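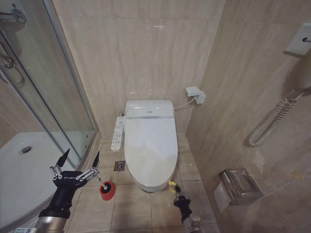
4. 浴室・トイレ作業の設置と調整

この章では、双腕ロボットに Gestus 清掃ソフトウェアを導入したあと、トイレを備えた浴室で作業できる状態にするまでの手順を説明します。左手に多指ハンド、右手に2指グリッパーを取り付けた構成を前提とします。左右を入れ替えた構成では、4.3 の把持設定をそのまま使用できません。付録の「左右反転」を参照してください。

本体の組み立て、充電、非常停止ボタンの動作確認は、第2章と第3章で完了しているものとします。

4.1 部屋の準備

1. 換気扇を回し、床の水を拭き取ります。床排水口やシャワートレーの周囲に水が残っている場合は、乾くまで作業を始めないでください。
2. 床に置いてあるマット、洗面器、洗剤の容器を部屋の外に出します。トイレブラシとそのホルダーは、地図に登録する場合に限り、置いたままで構いません。
3. 便座のふたを閉めます。
4. 温水洗浄便座の自動開閉機能と自動洗浄機能を切ります。設定方法は便座の取扱説明書に従ってください。
5. シャワーホースをフックまたは水栓に掛け、床を這わないようにします。
6. 壁掛けドライヤーのコードが腕の通り道に垂れている場合は、面ファスナーでまとめ、壁側に寄せます。
7. ペーパーホルダーから出ている紙を短く切ります。長く垂れた紙は右腕の手首に巻き込まれることがあります。
8. 便器の前に、奥行き 500 mm 以上の空きがあることを確認します。

注意
便座の電源プラグは抜かないでください。コンセントが便器の横の低い位置にある場合、抜いたコードが床に落ち、右グリッパーの動作範囲に入ります。電源を切る必要があるときは、分電盤で切ったうえで、コードを元の位置に残します。

警告
人が浴室内にいる状態でアームの電源を入れないでください。教示作業も扉の外から行います。扉が閉まると非常停止ボタンに手が届かなくなる間取りでは、扉をストッパーで固定してください。

4.2 地図の登録と進入禁止域

1. 本体を浴室の入口に置き、頭部を正面に向けます。
2. 操作端末で「設置」→「部屋」→「新規」を選び、部屋の種類を「浴室」にします。
3. 「走査」を押します。頭部が左右に動き、壁、床、便器の位置を取り込みます。終了音が鳴るまで本体に触れないでください。
4. 画面に表示された輪郭を実際の部屋と見比べます。透明なガラスの仕切りは輪郭が途切れて表示されることがあります。
5. ガラスの仕切りがある場合は「ガラス面を追加」を選び、床との境目を指でなぞります。曲面のガラスは、点を細かく取ってください。点の間隔が広いと境界が直線で結ばれ、左肘がガラスに当たります。
6. 便座の操作パネルを進入禁止域に指定します。袖付きの便座では、パネルが便器の側面から外側に張り出しています。張り出した部分まで含めて囲んでください。
7. 高さの上限を設定します。初期値は 2,250 mm です。天井がこれより低い部屋では、天井の高さに合わせて下げます。
8. 「保存」を押します。

補足
光沢のある陶器や便座のふたは照明を反射し、表面に穴が開いたように表示されることがあります。その場合は浴室の照明だけを点け、廊下側の照明を消してから、手順3をやり直します。改善しないときは、Kershaw 社の無光沢マスキングシートをふたの上に置いて走査し、終了後に取り除いてください。

4.3 ハンドとグリッパーの調整

左手（多指ハンド）

1. 「手」→「左」→「原点復帰」を選びます。すべての指が開いた姿勢になります。
2. 各指のリンクに髪の毛や紙の繊維が挟まっていないか、目で確かめます。挟まっていた場合は電源を切り、ピンセットで取り除きます。
3. 「指の点検」を実行します。指が1本ずつ曲がって戻ります。途中で止まった指には画面に黄色の印が付きます。
4. 黄色の印が付いた指は「再調整」を行います。再調整を2回行っても印が消えない場合は使用を中止し、4.6 の問い合わせ先に連絡してください。

右手（2指グリッパー）

1. 「手」→「右」→「原点復帰」を選び、爪を完全に閉じます。
2. 爪の内側に汚れがあれば、水で湿らせて固く絞った布で拭きます。アルコールは滑り止めを硬くするため使用しないでください。
3. 練習用の小さなスポンジを爪の間に入れ、「把持力」を「弱」にして閉じます。
4. スポンジを指で軽く引きます。抜ける場合は把持力を一段上げます。大きくつぶれる場合は一段下げます。
5. 値が決まったら「この物に登録」を押し、名前を付けます。登録できる物は 42 件までです。

注意
洗剤を含ませた物は滑りやすくなります。乾いた状態で決めた把持力をそのまま使わず、濡らした状態でも手順4を行ってください。

4.4 便器まわりの教示

便器の根元は、右グリッパーの手首が床に最も近づく場所です。次の順序で教示します。

1. 本体を便器の正面に移動させ、車輪をロックします。
2. 左手を便器の左前方に上げ、指を開いたまま待機させます。この位置を「左待機」として保存します。
3. トイレブラシのホルダーが左待機の位置の近くにある場合は、手を下ろす途中で柄に触れないことを低速で確認します。触れるときはホルダーの位置を変え、4.2 の走査をやり直します。
4. 右腕を「手動・低速」にし、グリッパーを便器の右前方の床の上まで下ろします。
5. 爪を便器の根元に向けてゆっくり進めます。接触表示が点灯したら止め、少し戻した位置を「右開始」として保存します。
6. 続けて、便器の縁に沿って動かしながら通過点を登録します。曲がりの強い部分では点を増やします。
7. 「試運転」を物を持たせずに実行します。問題がなければ、スポンジを持たせてもう一度実行します。

試運転中に手首が床タイルに当たる音がした場合は、ただちに停止し、通過点を上げてください。目地に爪が引っ掛かる場合も同じです。排水口の格子の上には通過点を置かないでください。爪の先が格子に入ると、腕を持ち上げるときに無理な力がかかります。

4.5 作業後の手入れ

・グリッパーの爪と左手の指先を、水で湿らせた布で拭き、乾いた布で水気を取ります。
・手首の継ぎ目に水滴が残っていないか確認します。水をかけて洗わないでください。
・スポンジは爪から外して保管します。挟んだまま放置すると、次回の把持力が正しく出ません。
・手首の継ぎ目には、6月と年末に Hirkosel の防湿グリスを薄く塗ります。はみ出した分は拭き取ってください。
・便座の自動開閉機能と自動洗浄機能を元の設定に戻します。

4.6 うまく動かないとき

便器を見つけられない
ふたが開いていないか確認します。閉まっているときは照明の反射が考えられます。4.2 の補足を参照してください。

右腕が途中で止まり「経路なし」と表示される
進入禁止域が広すぎるか、本体が壁に寄りすぎています。本体を便器の正面に戻し、ペーパーホルダー側の余裕を確認します。

持った物を落とす
把持力の登録が別の物の名前になっていないか確認します。正しい場合は、4.3 の右手の手順3からやり直します。

左手の指が開ききらない
原点復帰を行います。改善しない場合は、指の付け根の保護カバーがずれていないか確認してください。

問い合わせ先：Kustwood サポート窓口（連絡先は保証書の裏面に記載）
連絡の際は、操作端末の「情報」画面に表示される版番号をお知らせください。

本章の改訂日：2021年9月9日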